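We use cookies to make this site work. Accept all | Manage
Search this blog…

Posted in: Robots & Code

26 Oct 2022

So Momley, my little two-arm planner, finally runs inside the Wumbei simulator without falling over! I spent most of October on the bit that stops one arm planning straight through the other.

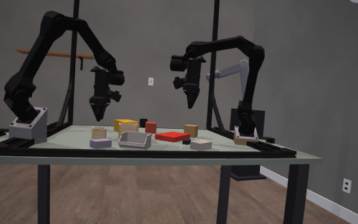 Both arms over the blocks, grippers down.

The fix was dull (a stale transform, three lines) but out of 79 random starts it now finds a plan for 69. The rest time out, mostly when both arms want the middle. I may try giving one of them priority – feels like cheating.

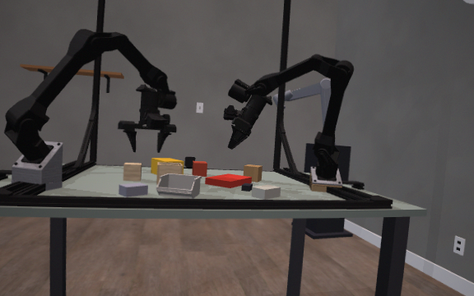 Wirkard wrote in the comments that priority is fine as long as you swap it on every replan, or one arm just sulks for ages.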